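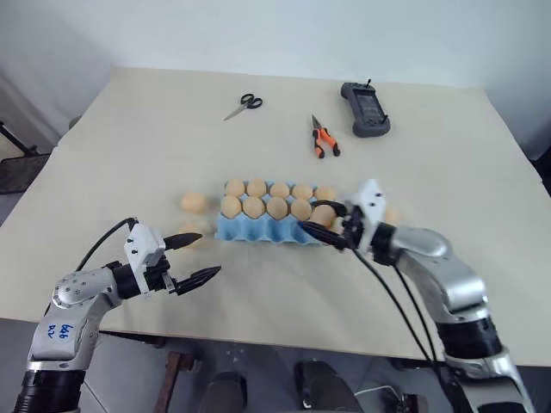
ISVILLE, Wednesday, January 31, 2018

An egg tray, also called an egg flat or filler flat, is a molded sheet of shallow cups used to hold eggs in the shell during collection, grading, storage and sale. Unlike the hinged carton sold in grocery stores, a tray usually has no lid. Trays are made in many colors, light blue among them, and in sizes that range from a few cups to several dozen.

Materials

The two most common materials are molded pulp and plastic. Pulp trays are formed from waste paper mixed with water, drawn onto a mesh mold by suction, and then dried. They are cheap and absorb small amounts of moisture, but they soften when soaked and are normally thrown away or recycled after a few uses. Plastic trays can be washed and are preferred on farms where the same trays travel back and forth between the hen house and the packing room.

Shape

Cups are set in straight rows, and the walls between them rise into posts or ridges. When a row is empty, the scalloped outline of the cups can be seen along its length. The walls keep neighboring eggs from knocking together, and in stackable designs the posts carry the weight of the tray above. Cups are sized for a given grade of egg. A small egg may rattle in a cup made for a jumbo one, while an oversized egg sits high and can be crushed in a stack.

Filling

Eggs are placed one at a time, with the pointed end down where the cup allows it. This keeps the air cell at the blunt end on top and the yolk near the center. In hand packing, a tray is commonly filled from the back row toward the front, so that the hand does not pass over eggs already in place. With rows of five, for example, two full rows make ten eggs, and any further eggs go into the next row. Eggs waiting to be packed are often set down beside the tray on a flat table. They tend to roll in a curve because one end is narrower than the other.

Shell color is not a sign of quality. Brown eggs in the same tray may vary from light tan to peach or orange-tan, depending on the breed and age of the hens.

Local use

Egg packing in the Isville area was done mostly in wooden crates until molded trays came into general use. The Van Dusen packing house, on the north side of town, was the first in the district to change over, with an opening order of 1,000 pulp trays. Garmont, a farm supply firm, later sold a washable plastic tray under the name Jovow. It was offered in blue and gray and came in bundles of 16. The blue version was sold mainly to small flocks and roadside stands. The yearly egg sale in Isville is held in November.

Care and storage

Plastic trays are washed in warm water with a mild detergent, rinsed, and dried upside down before they are stacked. Pulp trays should be kept off damp floors. A pulp tray that has been stained by a broken egg is discarded.

See also: Egg carton; Egg grading; Molded pulp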